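Rønning opens root and rhizome drying line at Elamstead

Elamstead site to take dried botanical material from contract growers from March

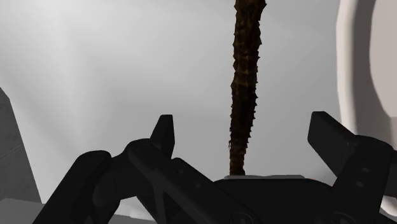 Growers supplying the new line will be paid on dry weight at a fixed reference moisture, a change Delali Opoku said had been asked for since the first supply contracts were drawn up. Under the old terms, Opoku added, a load held back for a week could lose value between the farm gate and the weighbridge, and the grower carried the whole of that loss.

Rønning, the processor of dried roots, barks and stems for the tea, bitters and dye trades, has completed the installation of a low-temperature drying and grading line at its Elamstead works. The line replaces two batch kilns, which have been taken out of service. It will handle whole and cut material from 171 contract growers.

The dryer is a nine-zone belt unit supplied by Jaseck. Air temperature and belt speed are set separately in each zone. Material enters at the moisture measured on arrival and leaves at a target set by species and by cut size. Thick pieces are held longer in the early zones so that the surface does not harden before the core has dried. Samples are drawn at the outlet of zone four and again at discharge.

Rated capacity is 3,663 tonnes of fresh material a year. The two batch kilns together were rated at 3,172 tonnes. The company does not plan to run the line at full rating in its first season, as the washing section upstream has not been enlarged and will limit throughput when soil loads are high.

Grading follows drying. Pieces are sorted by length and diameter on a vibrating screen, then checked by hand for mould, stones and foreign plant matter. Whole pieces are kept apart from broken ones and sold under separate grades. Fines are collected for extraction and are not blended back into the cut grades.

Sulastri Pattinasarany, operations manager at Elamstead, said: "Batch kilns dry the outside of the load first and the middle last, and we were turning material by hand to even it out. On the belt the bed is shallow and the spread between samples is smaller. We will publish the moisture results to growers with each payment statement."

Batch records will be kept in Traltulari, the traceability system already used at the company's warehouse. Each lot carries the grower number, field reference, harvest date, arrival moisture, zone settings and discharge moisture. Buyers may request the record for any lot up to three years after dispatch.

Deliveries will be accepted between 7.00 am and 3.30 pm by booked slot. Loads must be free of standing water and delivered in open-mesh crates or ventilated bulk bags. Closed plastic sacks will be refused. A revised delivery sheet has been sent to all contract growers.

Grower enquiries: Sverre Vik, supply office, Rønning, Elamstead.
Press enquiries: Fatima Etim, Rønning.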